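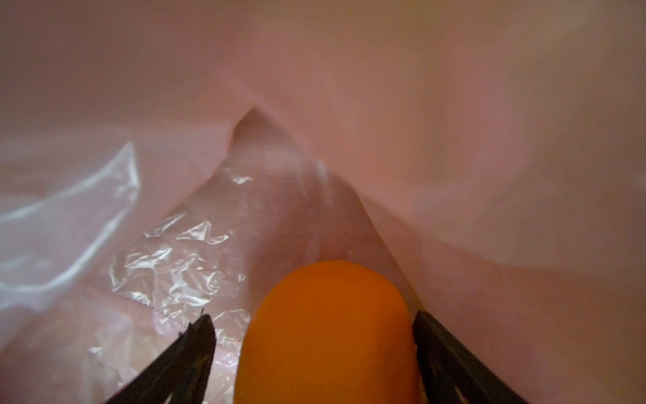 Inside a pink plastic bag.

Rakcombe's carrier bag library finds a home of its own

20 Sep 2023

Shoppers in Rakcombe who reach the till and remember that their bags are hanging on the back of the kitchen door will soon have somewhere better to turn. The town's bag library, which has spent its first months on a trestle table by the door of the Telisora café, moves into the old ticket office on Station Road this Saturday, and everyone is invited along for a cup of tea and a look round.

The idea is as simple as it sounds. You take a bag, you do your shopping, and you bring the bag back when you are next passing (or you bring back a different one, which is quite all right too). There is no card to fill in and nothing to pay. The library opened in May with a box of 34 bags, most of them from the cupboard under Trinidad Bustamante's stairs, and by last week the number of loans had reached 1,007.

"I had bags inside bags inside bags, the way everybody's mother did," said Mrs Bustamante, who moved to the town 22 years ago and ran the haberdashery on Mill Lane until she retired. "My daughter told me to throw them out and I couldn't bring myself to do it. They were perfectly good bags. Then I saw a young man coming out of the greengrocer's with his arms full of leeks, dropping one every few steps, and I thought, well, he could have had one of mine."

She asked at the café whether she might leave a box by the door for a week or so, and the week or so has now stretched through the whole summer. Lukian Panasiuk, who runs Telisora with his wife, said he had been glad to have it there, even on market days when the queue for bags got muddled up with the queue for coffee.

"We'll miss it, in a way," he said. "People come in for a bag and stop for a chat, and you hear all sorts. But we've got five tables in here and Trinidad's box had turned into four boxes and a hat stand, so I think she needed the room as much as we did."

The ticket office has been shut up since the station went over to machines, and regular passengers will remember the faded timetable that hung in its window for years afterwards. The lease has been taken on at a peppercorn rent, and the inside has been given two coats of cream paint and a row of pegs at different heights, the lowest of them meant for children. Shelving came from Sturo, the joinery workshop behind the fire station, where Valeriano Escobar and his apprentice made it up from offcuts over several evenings.

Mr Escobar said he had kept the old counter where it was, brass grille and all. "You can't take that out. My father bought his season ticket through that grille. I gave it a clean and oiled the little door, and now it slides as it should."

All sorts of bags are welcome, from stout canvas ones to the thin plastic kind that used to be handed out without a second thought. The thin ones are more popular than you might expect, particularly with allotment holders, who like them for muddy carrots, and with parents on their way to the swimming pool. Any that have gone into holes are put to one side and taken to the collection point at the supermarket on the ring road. Insulated bags for frozen food are the hardest to come by, and Mrs Bustamante would be very pleased to hear from anybody with one to spare.

There will be some mending too. Sihan Qian, who teaches textiles at the secondary school, will be bringing her sewing machine on the first Saturday of each month to put new handles on tired bags, and she is happy to show anyone who would like to learn. She has already turned a pair of curtains from the Havlíček guest house into a batch of very cheerful shoppers, with yellow lemons on a blue ground, and says that most of them went out on loan the same morning and have been spotted as far away as the coast.

"Some of them come home and some of them don't," she said. "I saw a lady on the train with one of my lemon bags and she was getting off three stops past ours. I didn't like to say anything. She looked so pleased with it."

Mrs Bustamante takes much the same view. She reckons that the shelves stay full enough without anybody having to be chased, and she has lately begun to find bags in the box from shops she has never heard of, including a handsome striped one from a bakery in Galicia that she has been rather tempted to keep for herself.

The new bag library will be opened at 11am on Saturday by Itziar Moya, who was the very first borrower back in the spring and who has promised to bring back the bag she took. Tea and fruit cake will be served on the platform side if the weather is kind, and in the waiting room if it isn't. After that the library will be open from 9am to 4pm every day except Sunday, and there is a letterbox in the door for returning bags at other times. Please empty the pockets and shake out any crumbs first.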